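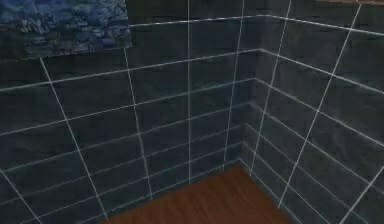

Regrouting the bathroom at our place in Birnow, post one. The old grout was a sandy beige and it stained within a year of us moving in, so out it comes. I spent a long time deciding between a grout that matches the tile and one that stands out. Dark slate blue-grey tiles with thin bright white lines is the look I keep coming back to. It shows every wobble in the setting, though, and my walls have a few.

2/ Scraping out first. I used a hand rake for the corners and an oscillating tool for the rest. Go to at least two-thirds of the tile depth or the new stuff has nothing to hold on to. Vacuum, then wipe, then vacuum again.

3/ Costs so far. The grout came to $513 with sealer, a float and two sponges, which was more than I'd put aside. I picked it up at Skorniscombe, the trade counter behind the rail yard. They will sell to the public if you turn up before lunch.

4/ Bought Messka in the fine unsanded mix. The joints are 2 mm so sanded was never going in. Mixed it to toothpaste, let it sit, mixed it again. Small batches. My first one went off in the bucket while I was on the phone.

5/ Someone asked about colour drying lighter. Yes, by a fair bit. Do a test on an offcut and leave it overnight before you commit to a whole wall.

6/ Inside corners get silicone, no grout. The two walls move separately and grout there will crack by February. I didn't know this the first time and had to dig it all out.

7/ Haze came off with a damp cloth and then a dry one. The stubborn bits needed a diluted cleaner. Rinse it well, and keep the fan going.

8/ Sealer goes on this weekend. After that the laundry, which has the same beige grout and a worse floor. 9 Dec 2025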